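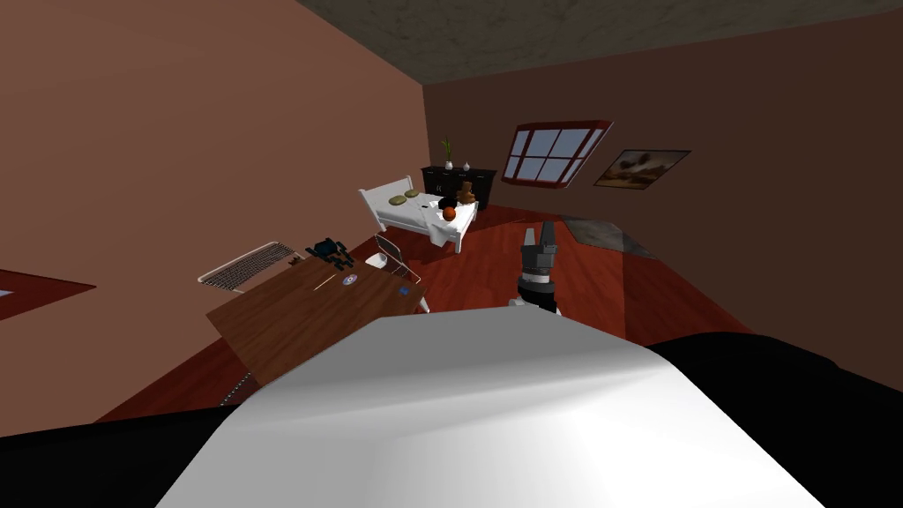

What makes a household give up on a bathroom cabinet that is still perfectly sound? In our interviews the usual answer was the door — people grew tired of a hinge that drooped or a mirror that no longer met its neighbour neatly, and they began looking at new cabinets long before the box itself had worn out.

We were rather fond of this finding, partly as it chimed with what Tazi had noticed in his earlier visits to homes in Breduvik, where the older Vuorinen cabinets were often kept for the sake of their shelves and grumbled over for the sake of their doors. To look into it more closely, we asked 200 households to keep a short diary through April, writing down each time a door stuck, swung open by itself or had to be nudged back into line.

Two cabinets were compared, the Wavlow and the Grallitis, both wall-hung and both sold with mirrored fronts. The Wavlow has 2 hinges to each door and the Grallitis has 3, and we had supposed, perhaps a little too readily, that the extra hinge would settle the matter. 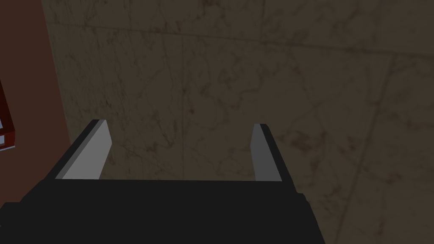

The diaries were less tidy than that. Families with the Grallitis did write fewer notes on drooping, but they wrote more on the bother of adjusting it, as a turn of one screw tended to upset the others. Lappalainen, who read every diary twice over, suggests that ease of adjustment deserves a measure of its own, and we take this up in the next section.

Figure 2. A black gripper with its jaws open, in front of a marble-textured surface with faint seams.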